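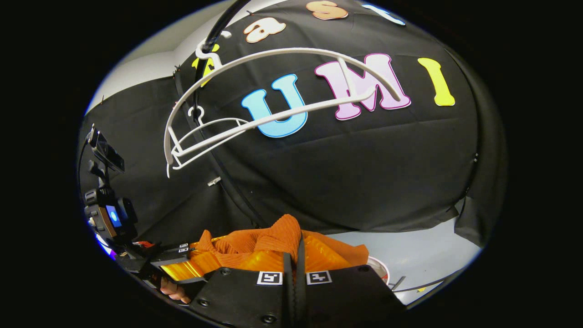

White football facemask hung in front of a black fabric backdrop with cut-out letters.

Facemask (football)

A facemask, also called a cage, is the set of bars fixed to the front of a football helmet. It guards the nose, mouth and jaw. Usually sold apart from the helmet shell, and swapped out when bent or chipped.

Construction
Most are steel or titanium bar, welded, then dipped in a plastic coating. White, gray and black are the common colors. Bars are curved to clear the chin and leave a gap for the eyes. Linemen tend to wear more bars, kickers fewer. Plastic clips and screws hold the mask to the shell - the clips wear out first.

Storage and display
Loose masks don't stack well, the bars tangle. Equipment rooms hang them from hooks or a rail instead. A hook through the top bar is enough. Dark cloth behind a white mask makes it easy to see, and felt or foam letters can be pinned or glued to the cloth for a team or club name. Black fabric shows lint and creases, so it needs brushing now and then.

The Dekker rail, sold by Trodura, comes in a 133 cm length and takes up to 30 masks. Clernen makes a shorter one with 2 end brackets.

Care
Wipe with mild soap and water. Dont use solvent on the coating. Check welds before the season, usually in July or August. A mask with bare metal showing should be recoated or thrown out.

See also
Chinstrap
Football helmet
Visor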